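ロボットは見ただけでおぼえるって、ほんとう?

「このロボットは、人のお手本を見て仕事をおぼえます」

テレビや本で、こんな説明を聞いたことはありませんか。なんだか、かしこい弟子みたいですね。でも、ちょっと待ってください。「見る」とはどういうことでしょう。「おぼえる」とは、なにをおぼえるのでしょう。かっこいい言葉が出てきたら、まずうたがってみるのが科学のきほんです。

お手本の見せかたは、ひとつではない

ロボットに仕事を教えるには、いろいろなやりかたがあります。今日はそのうち2つを見ていきます。

ひとつめは、手で教えるやりかたです。人がロボットのうでをつかみ、動かしたいように動かします。書道の先生が、生徒の手をとって筆を動かすのとにています。そのあいだ、うでの関節がどれだけ曲がったかを、コンピューターがずっと記録しています。

ふたつめは、リモコンで教えるやりかたです。人ははなれたところで、レバーやコントローラーをにぎります。人が右にたおせば、ロボットのうでも右へ動きます。ゲームとそっくりだと思うかもしれませんね。ただし、ゲームより動かしにくいことが多いのです。ゆびさきに、物にさわった感じがつたわってこない道具もあるからです。

どちらのやりかたでも、ロボットがじぶんで考えて動いているわけではありません。お手本のあいだ動かしているのは、人間です。ロボットのどうがを見て「すごい、じぶんでやっている!」と思ったら、人がどこかで動かしていないか、説明を読んでたしかめてみましょう。

つみきをおすだけでも、むずかしい

Iltvilleという町の工房で、Fleastudoraという名前の練習がおこなわれています……と書きかけて、つづりをまちがえました。正しくはFlestudoraです。教えているのは、フセイニ・オウスさん(Fuseini Owusu)とイドリス・アンサーさん(Iddrisu Ansah)の二人です。

練習の中身は、板の上のつみきを、ぼうの先でおして動かすこと。それだけです。「えっ、それだけ?」と思いますよね。わたしも思いました。

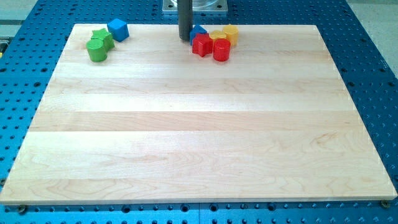 ところが、やってみると、つみきは言うことを聞きません。まんなかをおせばまっすぐ進みますが、少しでもはしをおすと、くるりと回ってしまいます。まるい円柱と、かどのある星の形では、おしたときの動きもちがいます。となりのつみきにぶつかれば、そちらまで動いてしまいます。

つくえの上で消しゴムをえんぴつの先でおしてみてください。まっすぐ10センチ進ませるのは、なかなかたいへんですよ。人間は、ずれたら目で見てすぐになおします。ロボットにも、その「なおしかた」をお手本で見せなければなりません。

だからオウスさんは、きれいにできたお手本ばかり集めるのはよくないと考えています。

「わざとへんな場所から始めることもあります。失敗しかけて、そこからもどすところが入っていないと、ロボットはちょっとずれただけでこまってしまうんです」

お手本は何回いる?

二人は、まず137回のお手本を記録しました。それで動かしてみると、青いつみきはうまくおせるのに、黄色いつみきの前ではまよってばかり。記録を見なおしたら、黄色をおすお手本がほとんどなかったそうです。そこで回数を200回までふやし、どの色も同じくらい出てくるようにしました。

では、200回でかんぺきになったのでしょうか。アンサーさんに聞くと、わらって首をふりました。

「つみきがかたまっているところから、ひとつだけ出すのは、まだ苦手ですね。板をちがう色にかえたら、どうなるかもわかりません」

人間の子どもなら、板の色がかわっても、たいていこまりません。「つみきをおす」という仕事の意味がわかっているからです。ロボットのコンピューターがやっているのは、カメラの絵と、そのときのうでの動きの組みあわせから、「こう見えたら、こう動く」というきまりを見つけることです。これを「わかった」と言ってよいのかは、研究者のあいだでも意見が分かれています。

どうがを見るときの3つの質問

ロボットが仕事をしているどうがを見たら、こんなふうに聞いてみてください。

・いま動かしているのは、人ですか、コンピューターですか。
・何回やって、何回うまくいきましたか。
・物の場所や色をかえても、できますか。

うまくいった1回だけを見せるのは、かんたんです。GilelやKiokoという練習用のロボットをしょうかいする教室でも、成功したところだけをつないだどうがを見ました。うそをついているとは言いません。でも、うまくいかなかった回も見せてくれたら、わたしはもっと信用します。

やってみよう

友だちにロボットの役をしてもらいましょう。目をつぶってもらい、あなたがその手をとって、消しゴムをノートの上まで動かします。何回かくりかえしたら、手をはなして、友だちだけでやってもらいます。

つぎに、消しゴムの場所をこっそりかえて、もういちど。友だちの手は、どこへ行くでしょうか。目をあけてよいことにしたら、けっかはかわりますか。ノートに書いて、くらべてみてください。

このサイトでは、よりよい表示のためにクッキーを使用しています。 同意する 設定を変更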